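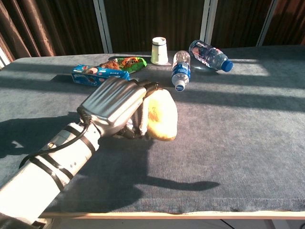
Broletti carpet-top table: two months in

Posted Jul 9, 2022 by Shoaib Jatoi

I was never convinced a table needed a carpet on it. The Broletti has one all the same, a blue-grey fuzzy covering with a pale wooden rim along the front, and the pitch is that it's quieter and kinder to whatever you put down. I bought mine in May from Rizvi for £195, mostly because the plain version was out of stock and I was tired of waiting.

Quieter, yes. Put a mug down and you hear next to nothing. A paper cup stands upside down on it quite happily, and a biscuit box can lie on its side without sliding off when somebody leans on the end. If you play cards or sort small parts, I can see the appeal.

Then you eat at it. Crumbs go into the pile and stay there. The leaflet says "brush lightly", so I brushed lightly, and moved the crumbs from the middle to the rim, where they collect along the join. A hand vacuum does better but needs two or three goes. Crisp packets are the worst for it, as the greasy bits leave a dull spot you only notice when the sun is low.

The sun deserves its own grumble. With strong light coming across in stripes, every bit of fluff shows up, and so does every direction you've ever wiped it in. My old Parano table had a plain top and looked clean when it wasn't. This one looks grubby when it's fine.

For spills I tried the Flemex sponge that Rizvi sells alongside it (pack of 17, an odd number, and I've no idea why). Dabbing works. Rubbing roughs up the surface and makes a patch you then have to comb flat with your fingers. Tea came out after nearly 30 minutes of dabbing, which is a long time to spend on half a cup of tea. I haven't tried anything with turmeric in it and I don't mean to.

Build is decent. The rim is smooth, the corners of the covering are still stuck down and nothing wobbles. I'd have liked a top you could lift off and shake outside – at this price that doesn't seem much to ask – but it's fixed, and Rizvi told me no replacement covering is sold.

Three stars. Fine for games, models or a sewing machine. If there will be snacks on it most days, get the plain one, even if you have to wait.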